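Small Parts Table, Midbridge Workroom

Gallery: storage and surface

The table in the Midbridge workroom is used for sorting and boxing small parts. It replaced a folding bench in January. This page covers the storage box and the tabletop. Chairs, lighting and shelving are on the Wuva fittings page.

Specifications are short. The top is light wood with rounded corners and one cable hole toward the rear. It stands on gray carpet. Boxes are white, open at the front, and kept along the back edge so that the working side stays clear. Parts are stored mixed during a session and sorted at the end of it.

1. Box at the back edge. Yellow discs, short white cylinders and thin red pieces share one compartment. The red pieces collect at the bottom and work forward over the lip. Discs stored at an angle take more room than discs stored flat.

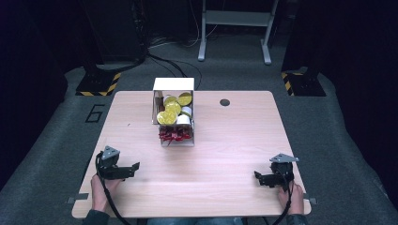

Ait Brahim: would put the thin stuff in its own tray. Once it knots up under heavier parts you have to empty the whole box to get at it, and then half of it goes on the carpet. We went to shallow trays with a 2 inch lip and the end-of-day sort got a lot shorter.

Separate trays were tried before the table was changed. They kept the thin parts straight but took up most of the rear half of the top and covered the cable hole. A divider inside the box is the next thing to test. The Ploderico insert comes in two heights, and the lower one should leave enough clearance to reach in from the front. It will be fitted with the tall side to the left. If the lip still lets parts through, a strip of felt along the front edge will be added.

Packing order, as posted on the wall:

Flat parts first, face down, against the back wall.
Cylinders next, upright where they fit.
Thin or flexible parts last, in a loose coil.
Nothing above the side walls.

2. Tabletop, grain side. The figure is uneven. Most of it runs in tight parallel streaks, opening into wider bands with one broad curved arc. Pale wood of this kind shows dents sooner than the old bench did, and metal parts are put down on a mat.

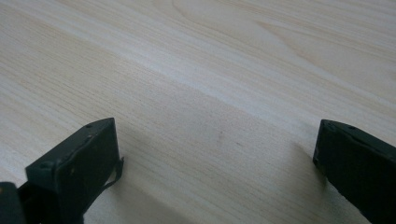 Surface care follows the same routine as the other tops in the room. Dust is removed with a dry cloth at 4 in the afternoon, working along the grain. Marks that stay after that get a damp cloth and then a dry one. Solvent is not used. Sanding is limited to the edges, 800 grit, by hand, and only where a corner has gone rough. Felt pads under the boxes are checked at the same time and replaced when they flatten.

Tape is kept off the top. The old bench had glue lines from labels that never came up fully, and labels now go on the boxes only, at the rear.

Next update: divider test, with both insert heights.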